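The tidy end of the table

Olga Retamal has been sending other people's collections through the post for long enough to have opinions on cardboard. She runs Poneo, which takes in cards and small oddments, lists them, boxes them and sends them on, from a ground-floor room in Trukbridge with a kettle she describes as "communal, in the sense that everyone complains about it".

I went in May to ask how a person stays sane handling small flat things all day. She offered me the one chair without a jumper on it.

"People think it's the packing that takes the time," she said. "It's looking for the thing you put down two minutes ago. You put it somewhere sensible, and that's the end of it."

Her last big job was a collection of 1094 cards that came down from Bamonton in biscuit tins. Roy Hartley, who sent them, had sorted them by a system he could explain only over the telephone, in the evening, at some length. Retamal kept his order for the first 100 and then, she says, had a biscuit and started again.
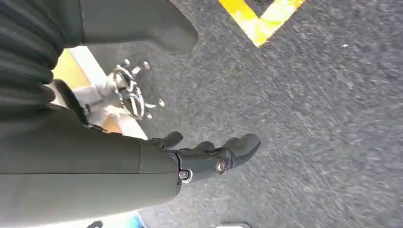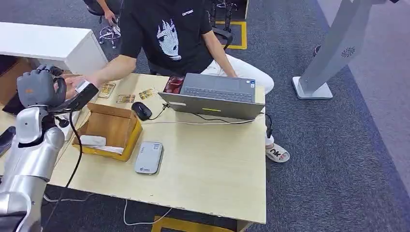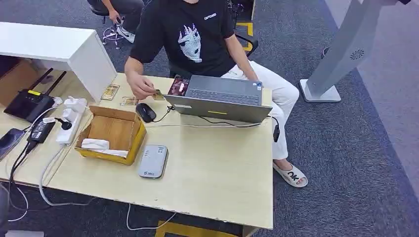
Retamal's rules for a working table are few and, by her own account, widely ignored. Drinks go elsewhere. Snacks go elsewhere too, in theory. She is strict about the open box, which gets its lining before anything else is allowed near it, and on the desk with the laptop there was one at the left with its flaps out and a bit of white cloth in the bottom. The cards were kept flat on the far side, to the left of the mouse. "I've seen a mouse lead sweep a whole afternoon onto the carpet," she said. "You hear it go. It's a very light sound and it's horrible."

I asked about the red packet behind the laptop. "I did say in theory."

She shares the work with Javiera Cisternas, whose approach to a table is to cover it completely and remember where everything is. The two have an agreement about this, and it involves masking tape. Cisternas's half was under a coat when I visited.

Does she collect anything herself? Retamal looked at me as if I'd asked a dentist about toffee. "I had a few at home. I sold them. I had 310 of somebody else's to get out by four o'clock, and mine were in the way."

The Bamonton cards have all gone to their new owners now, apart from one, which Hartley rang up and asked to have back. She posted it to him in a box much too big for it, lined, with the flaps taped twice.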